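Notebook, Furnanholm site — July, Sunday shift
Sim bench, then floor talk

In at 7, Clilldale build loaded first go for once. Wanted the arm sorted before the packing lot came in at half nine.
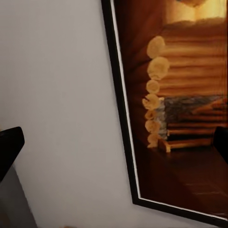

Wrist camera view still the thing to settle. Flinano want the operators to see what the arm sees, on the screen by line 4. Packers said fine, but only if they can pause it themselves without ringing upstairs. Fair enough. Adding a stop button to the screen, big one.

Ran 70 picks before tea. Log saved, not read it yet.

Floor talk went on longer than planned. Main points so I dont lose them:

— lifting off the top shelf goes to the arm, everyone happy with that
— checking stays with people. Two of them worried it turns into standing and staring all shift. I think they're right. Swap every hour?
— night shift haven't been asked anything at all. Must fix before the trial
— who clears a jam? Orakzai contract says their engineer, which means waiting. Packers clear jams now in a minute or so and want to keep doing it. Needs training, and needs writing down

Target in the plan is 300 cartons a shift. Got asked if the number goes up once the arm's in. Didnt have an answer and said so. Ask upstairs for one in writing.

To do: rota for the hourly swap, stop button mock-up, read teh log, book a slot with nights. Gripper pads on order from Clilldale, chase.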